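컴퓨터 하드웨어 기초 실습
4주차 강의 노트: 데스크톱 본체 열기, CPU 소켓과 메모리 슬롯
담당 Rohani Hidayat / 실습 조교 Khairul Krishnan
수정일 2019년 12월 1일

이번 주 범위

지난주에는 케이스 바깥에서 확인할 수 있는 것(포트 종류, 전원 사양 라벨, 모델 번호)을 다루었다. 이번 주부터는 옆판을 열고 작업한다. 부품을 빼는 순서와 다시 넣는 순서를 익히고, 메인보드에서 CPU 소켓, 메모리 슬롯, 확장 슬롯, 칩셋 방열판의 위치를 찾는 것까지 한다. 히트싱크 재장착과 서멀 그리스 도포는 5주차 내용이다. 이번 주 과제에는 넣지 않았다.

교재는 52쪽부터 읽어 온다. 교재의 소켓 그림은 실습용 본체와 방향이 다르므로 노트의 그림과 함께 본다.

1. 옆판을 열기 전

본체를 종료하고 전원 케이블을 뽑는다. 모니터, 키보드, 랜 케이블도 모두 뺀다. 케이블을 뽑은 뒤 전원 버튼을 5초 정도 눌러 남은 전기를 방전시킨다. 전원 공급 장치 뒤에 스위치가 있는 모델이면 스위치도 끈다.

정전기 방지 손목띠는 실습이 끝날 때까지 벗지 않는다. 집게는 도색되지 않은 금속 부분에 물린다. 손목띠가 모자라는 조는 조교에게 말하고, 받을 때까지 보드에 손을 대지 않는다.

본체는 옆으로 눕혀 놓고 작업한다. 열리는 쪽이 위로 오게 한다. 세워 둔 상태에서 부품을 빼면 나사가 보드 위로 떨어지기 쉽고, 무거운 히트싱크를 한 손으로 받쳐야 한다. 나사는 종류별로 나누어 담고, 어디서 나온 나사인지 칸 옆에 적는다.

2. 메인보드에서 위치 찾기

보드를 처음 보면 부품이 많아 복잡해 보이지만 기준점은 정해져 있다. 대부분의 데스크톱 보드에서는 가장 큰 사각형 금속 틀이 CPU 소켓이고, 그 가까이에 길고 나란한 메모리 슬롯이 있다. CPU와 메모리 사이의 배선은 짧을수록 유리하므로 두 부품은 거의 항상 붙어 있다. 소켓 옆으로는 CPU에 전원을 공급하는 전원부가 놓인다. 초크 코일, 캐패시터, MOSFET이 줄지어 있는 구역이다.

방향을 말할 때는 "위, 아래" 대신 "메모리 쪽, 확장 슬롯 쪽, 후면 포트 쪽, 드라이브 쪽"이라고 부른다. 본체를 돌려 놓으면 위아래가 바뀌기 때문에 조원끼리 말이 엇갈린다. 실습 보고서에도 같은 표현을 쓴다.

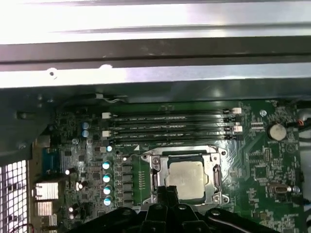 그림 1. 비어 있는 DIMM 슬롯 네 개와 고정 틀에 들어 있는 CPU

2.1 메모리 슬롯

그림 1의 슬롯은 양쪽 끝에 고정 걸쇠가 있다. 걸쇠의 색은 제조사마다 용도가 다르다. 채널 구분을 뜻하는 보드도 있고 장착 순서를 뜻하는 보드도 있으므로, 색만 보고 판단하지 말고 보드에 인쇄된 글자나 설명서를 확인한다. 슬롯 옆의 흰색 인쇄는 작고 흐린 경우가 많다. 손전등을 비스듬히 비추면 읽기 쉽다.

메모리 빼는 순서
모듈 양쪽 걸쇠를 동시에 바깥으로 누른다.
모듈이 살짝 올라오면 양 끝 모서리를 잡고 똑바로 들어 올린다.
금색 단자에는 손을 대지 않는다.
뺀 모듈은 정전기 방지 봉투에 넣고 어느 슬롯에서 나왔는지 적는다.

메모리 넣는 순서
걸쇠를 모두 연다.
모듈 아래쪽의 홈과 슬롯 안의 돌기를 맞춘다. 홈은 한가운데에서 조금 벗어나 있어 한 방향으로만 들어간다.
양 끝을 같은 힘으로 누른다. 걸쇠가 저절로 닫혀야 한다.
걸쇠가 닫히지 않으면 손으로 밀어 닫지 말고 빼서 홈 방향부터 다시 본다.

메모리를 두 개만 꽂을 때는 듀얼 채널이 되는 짝을 찾는다. 보통 한 칸 건너 짝이 되지만 예외가 있다. 작년 수강생 보고서에서 가장 많이 틀린 부분이니 반드시 설명서의 슬롯 번호를 옮겨 적을 것.

2.2 CPU와 소켓

CPU 윗면의 금속판은 히트 스프레더라고 한다. 내부의 반도체 다이에서 나온 열을 넓게 퍼뜨려 히트싱크로 넘기는 역할을 한다. 히트싱크를 떼면 이 면이 드러난다. 그림 1의 CPU 윗면에도 옅은 얼룩이 보인다. 윗면에 그리스가 굳어 있으면 보풀 없는 천에 이소프로필 알코올을 묻혀 한 방향으로 닦는다. 일자 드라이버나 칼로 긁지 않는다.

CPU를 둘러싼 금속 틀은 레버로 눌러 고정한다. 그림에서는 틀의 오른쪽을 따라 레버가 내려가 잠겨 있다. 열 때는 레버를 살짝 아래로 누르면서 바깥으로 빼고 천천히 세운다. 레버에는 힘이 걸려 있으므로 중간에 손을 놓으면 튀어 오른다.

CPU 방향은 모서리의 삼각형 표시로 맞춘다. CPU의 삼각형과 소켓의 기준 모서리가 같은 쪽에 와야 한다. 보드에도 삼각형이 인쇄되어 있을 수 있으나, 다른 부품의 1번 핀을 가리키는 표시일 수 있으므로 소켓 자체의 표시와 홈까지 확인한다.

핀이 소켓 쪽에 있는 LGA 방식에서는 CPU를 내려놓을 때 힘을 전혀 주지 않는다. 핀은 손톱이 스치는 정도로도 휜다. 휜 핀을 발견하면 직접 펴지 말고 조교를 부른다. 핀이 CPU 쪽에 있는 PGA 방식은 5주차에 실물로 비교한다.

이번 주에는 조교가 허락한 조만 레버를 연다. 나머지 조는 위치와 잠김 상태를 기록하는 데까지 한다.

3. 드라이브, 전원, 케이블

보드 바깥쪽 부품은 케이스 모델에 따라 차이가 크다. 같은 회사 제품이어도 드라이브 칸의 방향이나 전원 공급 장치의 위치가 다를 수 있다. 처음 여는 본체는 부품을 빼기 전에 종이에 간단한 배치도를 그린다.
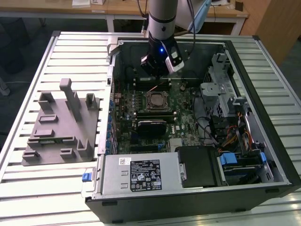 케이블은 분리하기 전에 양쪽 끝을 모두 확인한다. 한쪽 끝만 보고 당기면 다른 커넥터에 힘이 걸려 플라스틱이 깨진다. 실습용 본체에서는 주황색, 노란색, 검은색 전선 다발이 드라이브 케이지와 보드 사이를 지나가므로, 이 구역을 먼저 그려 두면 조립할 때 헷갈리지 않는다. ATX 규격에서 주황색은 +3.3V, 노란색은 +12V, 검은색은 접지이고, 빨간색은 +5V이다. 다만 완제품 PC에는 규격과 다른 배선을 쓴 모델이 있으니 색만 믿고 계측기를 대지 않는다.

24핀 주 전원 커넥터는 옆의 걸쇠를 누른 채 커넥터 몸통을 잡고 뽑는다. 전선을 잡고 당기지 않는다. 뻑뻑하면 좌우로 아주 조금씩 움직인다. CPU 보조 전원 커넥터는 손이 잘 들어가지 않는 구석에 있는 경우가 많아 자주 빠뜨린다. SATA 커넥터는 L자 모양의 홈이 있어 방향이 정해져 있고, 옆으로 꺾으면 단자가 쉽게 부러진다.

드라이브 칸에는 나사 없이 플라스틱 걸쇠로 고정하는 것이 있다. 실습용 본체의 파란색 걸쇠가 그런 부품이다. 완제품 PC에서는 사용자가 손으로 조작하는 부분에 눈에 띄는 색을 쓰는 일이 많다. 걸쇠가 움직이지 않으면 아직 빠지지 않은 케이블이 있는지부터 본다.

전원 공급 장치의 라벨은 빼지 않고도 읽을 수 있으면 그 상태로 기록한다. 기록할 항목은 정격 출력, 입력 전압 범위, +12V 레일의 최대 전류이다. 전원 공급 장치의 외함은 절대로 열지 않는다. 플러그를 뽑은 뒤에도 내부 캐패시터에 위험한 전압이 남아 있을 수 있다. 고장이 의심되면 통째로 교체한다.

4. 칩셋과 확장 슬롯

칩셋 방열판은 CPU 히트싱크보다 훨씬 작고 팬이 없는 것이 보통이다. 확장 슬롯 가까이에 있다. 접착식이거나 핀으로 고정되어 있으며 이번 실습에서는 건드리지 않는다.

확장 슬롯은 길이로 구분한다. 그래픽 카드를 꽂는 PCIe x16이 가장 길고, x1은 아주 짧다. 오래된 보드에는 PCI 슬롯이 함께 있는 경우도 있다. 카드를 뺄 때는 후면 브래킷 고정을 먼저 풀고, 슬롯 끝의 걸쇠를 누른 다음 똑바로 들어 올린다.

5. 실습 순서

실습 시간은 조별 30분이다. 시간이 남아도 다음 조의 본체를 미리 열지 않는다.

가. 외부 케이블 분리, 방전, 손목띠 착용
나. 옆판 분리와 배치도 작성
다. 메모리 모듈 전부 분리 후 슬롯 번호 기록
라. CPU 소켓 레버의 위치와 잠김 상태 확인
마. 드라이브 전원 및 데이터 케이블 분리
바. 조교 확인
사. 역순으로 조립
아. 전원 연결 후 부팅 화면 확인

바 단계에서 확인을 받지 않고 조립한 조는 처음부터 다시 한다.

6. 조립 후 켜지지 않을 때

팬도 돌지 않는 경우: 벽 콘센트, 전원 공급 장치 스위치, 24핀 커넥터, 전면 전원 버튼 배선 순서로 본다.

팬은 돌지만 화면이 없는 경우: 메모리를 먼저 다시 꽂는다. 한 개만 꽂고 켜 본 다음 하나씩 늘린다. CPU 보조 전원도 확인한다. 전면 표시등이나 비프음이 있으면 횟수와 색을 적어 설명서와 대조한다.

화면은 나오지만 드라이브를 찾지 못하는 경우: SATA 데이터 케이블과 전원 케이블을 둘 다 본다. 둘 중 하나만 연결한 사례가 매 학기 있다.

부품을 다시 꽂을 때마다 전원 케이블을 뽑는다. 대기 전원이 들어와 있는 보드에서 메모리를 빼면 모듈이 손상될 수 있다.

7. 보고서

조별로 한 부를 낸다. 배치도, 메모리 슬롯 번호표, 전원 공급 장치 라벨 기록, 부팅 확인 결과가 들어가야 한다. 문제가 생겼던 조는 증상과 시도한 순서를 그대로 적는다. 한 번에 성공하지 않았다고 감점하지 않는다.

배치도는 손으로 그린 것을 스캔해도 된다. 부품 이름은 한글과 영문 약어를 함께 적는다(예: 주기억장치 슬롯, DIMM). 제출은 Trundton 과제함, 파일 이름은 조 번호와 주차.

결석자 보충 실습은 Qistina Yeoh 조교에게 신청한다.

다음 주 준비물: 보풀 없는 천, 십자드라이버(2번), 4주차 배치도 사본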